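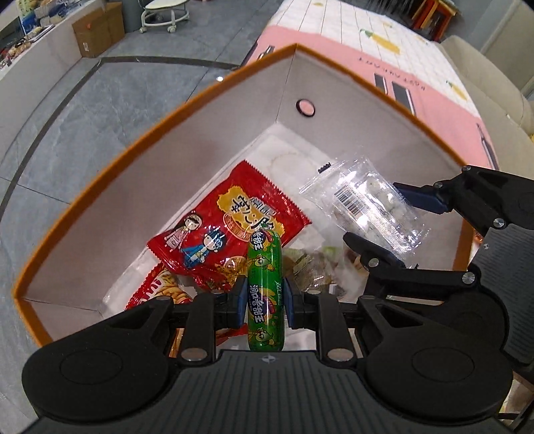

The snack box, with the red bag and one of the green sausages

From: Evie Tapley
To: Farham snack swap list
Subject: Re: What goes in the box for January?

Hi everybody,

Sorry for the slow answer, I was over in Pradcombe with my sister until last night and she doesn't believe in reading email at the table. I've quoted the question below so the newer folks can follow along.

> I'm signed up for the January swap and I've never done one
> before. Does it all have to be homemade? I have a drawer full
> of things from the Asian grocery that I'd love to pass on, but
> I don't want to be the one person who didn't bake. Also, how
> full is full? My box looks a bit bare with the bottom showing.

First of all, welcome! And no, please don't bake on our account. We have 212 people on this list now and I'd guess most of us couldn't frost a cake to save our lives. Store-bought packages travel better anyway, and half the fun is opening the lid and finding something you can't read. My own box has one of those sausages in the green plastic wrap, with Chinese writing down it and two little green-and-yellow cartoon characters, and I'm already fond of it. There's a big shiny red bag in there too, with a cartoon figure in a pink robe and another one with blue hair. My niece would keep the wrapper and forget the snack.

As for how full, you can see the white bottom of mine between the packages and I'm perfectly happy with that. I like to lay the big bags in first, on a slant if they won't go flat, and then tuck the sausages and other skinny things in along the sides. Don't press down on the bags to get one more in. I did that with a bag of shrimp crackers going to Himness and my poor partner ate them with a spoon.

A few things to check before you close the lid:

- nothing that needs a refrigerator
- no torn or reopened packages
- at least 3 different snacks, and 10 is plenty
- a slip of paper saying what each one is, if you know, and any allergy warnings you can make out

If you can't read a label, ask at the store where you bought it. The lady at Kombo has helped me more than once and she'll tell you which ones are spicy, too.

Boxes can come to my porch any time before 6 p.m., and the key to the side gate is where it always is (new people, write to me privately).

Warmly,
Evie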